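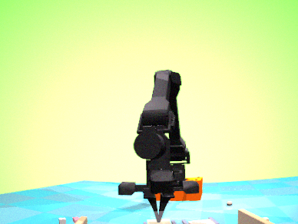 Simulated arm over a blue tiled floor.

Arska Rhythm Charts

Data card and README, release 20

Summary

Arska Rhythm Charts is a set of note charts, timing files and play logs taken from Kostham, a one-button rhythm game for phones and tablets. Each chart gives the position of every jump, hold and hazard in a level, in milliseconds from the start of the audio. The logs record when players tapped and where each run ended. The set was put together for work on difficulty rating and on the detection of unfair patterns.

Audio is not included. The charts can be read without it, but anyone wishing to hear them against the music will need a copy of the game.

Contents

charts/ one file per level, 83 levels
timing/ tempo maps, one per level, same base name as the chart
logs/ play logs, split by level and then by game version
tools/ the Clorex reader and a small checker
CHANGES changes by release
LICENCE terms of use

Chart format

Charts are UTF-8 text with one event per line. Fields are separated by tabs and appear in this order:

time start of the event in milliseconds, integer
kind jump, hold, spike, gap or rest
length duration in milliseconds, 0 for jump and spike
lane always 0 in the current set
note free text, usually empty

Events are sorted by time. Two events may share a time only if one of them is a spike. The lane field is left over from an early build of Kostham with two tracks, and the reader keeps it so that older files still load.

A line beginning with a semicolon is a comment. Comments in the first ten lines may hold the level title and the name of the charter. Neither is guaranteed to be there.

Timing files

A timing file lists tempo changes as pairs of time and beats per minute. Most levels have a single pair. Levels with a gradual change are written as a series of short steps, and the checker will warn if a step is shorter than 30 milliseconds. Such warnings can be ignored for the Camenzind levels, where the short steps are intended.

Play logs

Logs are CSV with a header row. The columns are run, level, version, tap_time, result and offset. The run value is a random string made new for each attempt, so two attempts by the same player cannot be joined. The result column holds hit, early, late or end. An end row marks the point at which the run stopped and has no offset.

Offsets are signed. A negative value means the tap came before the event. Values are as reported by the device and have not been corrected for audio delay. Wireless headphones in particular shift a whole run late, and there is no flag for them. We suggest taking the median offset of each run and subtracting it before comparing runs.

How the logs were gathered

Players were asked on the settings screen whether they wished to send logs. The switch was off by default. Logging covered game versions 38 to 42, and only levels finished at least once by the player were recorded. Account names, device names and locations were not sent. Runs shorter than five seconds were dropped on the server.

Collection ended in October. Logs received after the switch was removed from the game were discarded.

Known problems

The end of level 20 is charted one beat late in version 39. The chart file holds the corrected position, so logs from that version show a cluster of early taps in the last bar. Filter on version if this matters.

Hold releases were not logged before version 40. In those files a hold produces one row. In later files it produces two, and the second has the same tap_time format as any other tap.

Difficulty is uneven across the set. Early levels have far more runs than late ones, and because a level had to be finished before it was logged, the late levels reflect stronger players. A model fitted on raw failure counts will rate some late levels as easier than they are.

Notes on use

The reader needs no packages outside the standard library. To check a copy of the set, run:

python tools/clorex.py check charts timing

The command prints nothing if all is well. To turn a single chart into JSON:

python tools/clorex.py convert charts/level_07.txt

Output goes to the terminal unless a path is given with -o. Comments are dropped on conversion. The tool will not overwrite an existing file without -f.

Suggested split

The file tools/split.txt assigns each level to train, validation or test. The split is by level and not by run. Remixes of the same track are kept on the same side, as their patterns are often copied in part.

Licence and contact

Charts and timing files may be shared and changed with credit. Play logs may be used for research and teaching, and may not be sold or used to try to identify players. The name Kostham and the game's artwork are not covered.

The set is maintained by Cecilia Abugri. Reports of charting errors should give the level, the time in milliseconds and the game version. Corrections are collected and go out with the next release.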